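October | By the Suvlow Newsletter desk

Do storage totes really pay for themselves?

Every fall the flyers come back. This year it's Bokwood, telling us that a garage full of matching bins will save a household 14 hours a month. I'd like to see how they got that number. The flyer doesn't say who was asked, or what those people were doing with the 14 hours before.

I did the math on my own garage. The starter set from Keane covers one wall and costs $1,623 before the shelves. For that money I could replace nearly everything I'd be putting in it, including the camping stove I haven't lit in years. The pitch says up to 2,000 pounds of stuff per wall. I don't own 2,000 pounds of stuff I want to keep, and I doubt many people on our street do.

Then there's the part about order. Bins hide things. A box of cords with a lid on it is still a box of cords, and you still won't know which one fits the old printer. Zurnov sells a label maker for this, naturally, and the labels are extra.

If you have a leaky garage or mice, fine, buy a few good tubs with tight lids. Otherwise, try clearing one shelf first and wait a month. The thrift store on the corner takes toys and kitchen things until 4 p.m., and the drop-off is free. Plain old bins with scuffs on them hold a small blue toy as well as new ones do.
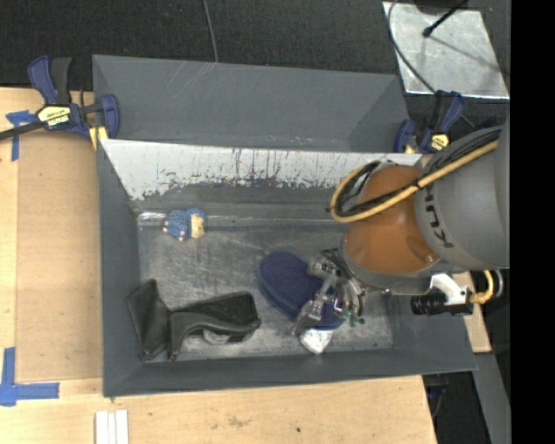
Swap table returns

Bring clean items only. No mattresses, no paint.

Contact the Suvlow Newsletter | Copyright Suvlow Newsletter | Back to top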